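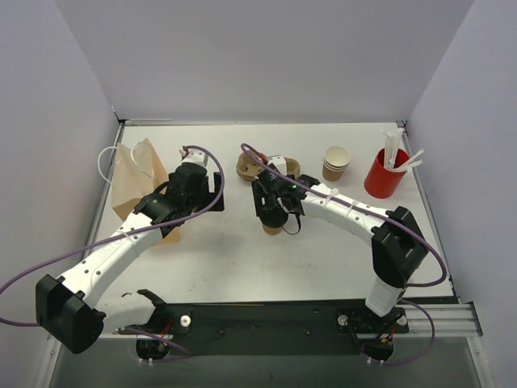

**Subject:** Re: [ginddale-waste] Cups in the paper bin
**From:** Seon-mi Son
**To:** ginddale-waste list

Hi all,

Answering Deok-su's message from last night, quoted further down, and the three or four people who wrote to me off list with the same thing. I talked to Goven on Tuesday, so part of this is new.

> On Deok-su Ryu's message:
>
> Our paper bin at the Mill Street end was tagged again and left full at the curb. The tag says "contaminated — food service items." I went through the top layer and it was nearly all coffee cups, lids on, a few with coffee still in them. People on our block think a paper cup is paper. I thought so too until the first tag.
>
> Can someone tell me (a) where cups are supposed to go, (b) whether the lids are any different, and (c) who pays for the extra pickup? The building manager says it's coming out of our account and I would like to know before July.
>
> Also the sign on the bin lid has faded to the point where you can't read it.
>
> Deok-su

> > On Yu-na Han's earlier message:
> >
> > Reminder that the paper route moves up a day the week of the street work. Bins out by 6 a.m.

Taking Deok-su's points in order.

**(a) Cups.** They go in the trash under the current contract. The inside of a hot drink cup has a thin plastic lining, and the mill Goven sells to won't take it mixed with office paper and cardboard. The sleeve is a different matter. A plain cardboard sleeve can be slid off and put in with the paper.
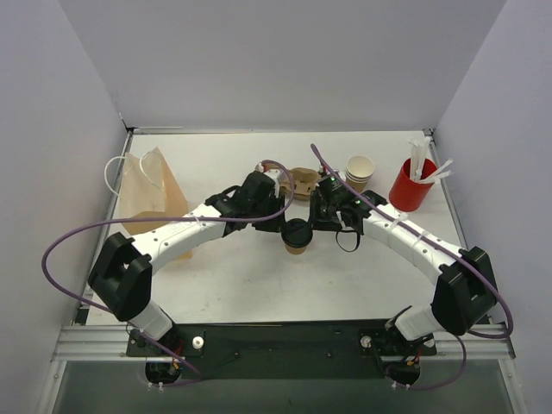 Do I have to rinse a cup before throwing it out?

Rinsing isn't needed for anything going in the trash, but please pour out what's left in the cup. The liquid ends up in the bottom of the cart and the crew has asked us more than once to stop it.

**(b) Lids.** Also trash for now. Black plastic is hard for the sorting line to pick up, and small flat pieces fall through the screens whatever color they are. A white or clear lid has the same size problem. The number on the underside tells you the kind of plastic and doesn't mean Goven takes it. I know some of you came from towns where lids went in with bottles. It's a different contractor and a different line.
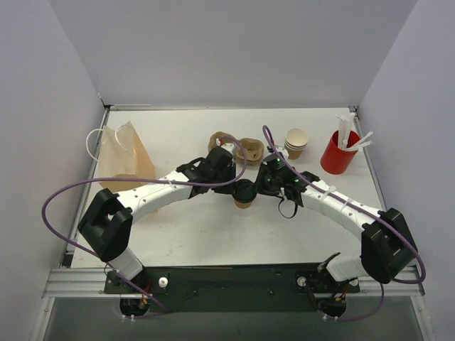
*Paper cup with black lid: both parts go in the trash.*

**(c) The charge.** Goven leaves a tagged bin once without charge. After 2 tags in the same quarter, the return trip is billed to the account for that address. Deok-su, your building has had both, so the manager is right about the bill, but you can dispute the second one if the bin was out on the street overnight and anyone could have dropped things in. Send me a picture of the tag with the date showing and I'll forward it. They have taken a charge off before for the row behind the bus stop.

I asked whether they'd consider a separate cup collection. They said it needs steady volume, more than 500 households signed up, and somewhere dry to store the cups between pickups. We don't have either one. Si-eun Jang is looking at whether the back room at Rustness could be used for storage. She has only asked the day manager so far, so please don't start dropping bags off there.

Min-kyu Baek wrote to say that Baek, his family's bakery, takes 10 cents off a coffee if you bring your own mug, and has been doing it since spring. It isn't on the menu board. You have to ask at the register. Any size mug is fine as long as it fits under the spout, and they'd like it to be clean when you hand it over.
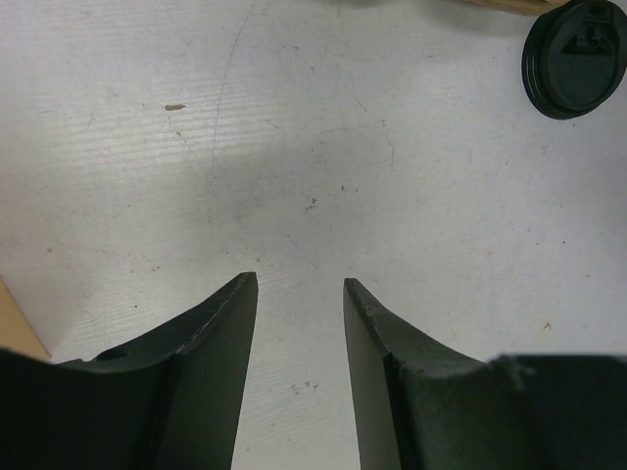 ## New bin signs

I have a draft ready to print. It says PAPER AND CARDBOARD ONLY in large type, with NO CUPS, NO LIDS, NO PIZZA BOXES underneath. Yu-na asked for a Korean line under the English, and she's going to write it. If you want any other language on there, send me the wording itself.

The old signs faded because we put them on the lids, where they get sun all day. The new ones go on the front of the bin, below the handle. Wipe the plastic with rubbing alcohol first and let it dry, or the sticker will lift at the corners by winter.

Each building gets 2. If you need extras, reply to me directly with your address so the whole list doesn't get it.

I still don't have an answer on shredded paper. Goven gave me one on the phone and a different one by email, and I've asked them to pick. Until then keep it at home or put it in a closed paper bag.

Seon-mi

--
ginddale-waste: pickup changes and questions for Ginddale residents
To leave the list, send a blank message with "unsubscribe" in the subject line.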